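Korkden Motion Software Group
Project Gallery: Planning and Control for Tabletop Manipulation

The Korkden Motion Software Group develops planning, perception and control software for small, low-cost robot arms. The work collected on this page was carried out under the Adik project, which uses the game of chess as a test task for short, repeated pick-and-place motions. The project is led by Bianka Szabó. Control software is maintained by Callum Swanson, and perception by Jailson Prado.

Chess was selected for practical reasons. The rules define every legal move, the goal positions are known in advance, and an error of a few millimeters is easy to notice. A complete game also requires the arm to reach both near and far squares many times, which exposes slow drift in the joint estimates that a short demonstration would not reveal.

The Adik software is divided into four parts: the game layer, the board-state layer, the motion planner and the servo interface. Each part runs as a separate process and may be replaced without changes to the others. The game layer accepts any standard chess engine. It passes a source square and a target square to the planner, together with a flag for captures, castling and promotion. 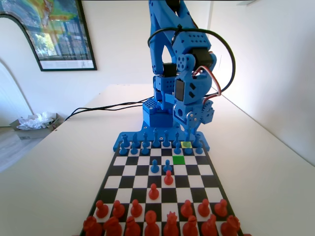
The planner treats every piece on the board as an obstacle with a fixed height and radius. Heights are stored per piece type, and the king sets the default clearance for a carried piece. Where a path at full clearance would exceed the reach of the arm, as it often does on the rank farthest from the base, the planner lowers the path and routes it between files. Captures are planned as two separate motions, with the captured piece removed first.

Early versions computed each path from the beginning. The current release keeps a library of 400 stored path segments and joins them as needed, falling back to a full search only when no stored combination is free of collisions. Planning time for an ordinary move is now about 260 milliseconds on the group's standard workstation.

Calibration remains the most time-consuming part of setup. Hobby-grade servos differ noticeably from one unit to the next, and printed links flex under load. The calibration tool written by Rory Galbraith moves the arm through a fixed series of board positions, records the offset at each one and fits a correction table. The table is applied in the servo interface, so the planner may continue to assume an ideal arm. Users are advised to repeat the procedure after any joint has been taken apart or any servo has been replaced.

Board state is confirmed after every move. If the observed position does not agree with the position held by the game layer, motion stops and the operator is asked to choose between correcting the board and accepting the observed position. Automatic recovery from a fallen piece is under development and is not included in the current release.

Endurance testing is performed with the MacBrayne test harness, which replays recorded games and logs joint commands, timing and grasp results. The acceptance run consists of 2000 moves without operator action. Logs from each run are retained for comparison with later releases. Cameron Cowie is responsible for the harness and reviews all changes to the log format.

Version 3 of the servo interface was released in March. It adds speed limits for each joint, a smoother start and stop profile, and a simulated servo bus on which the planner can be tested without hardware. Configuration files from earlier versions must be converted with the supplied script before use.

The correction-table format was developed jointly with Cindico and is documented in the project handbook. Requests for access to the source code, the handbook or the recorded games should be addressed to the Korkden project office, with a short statement of the intended use.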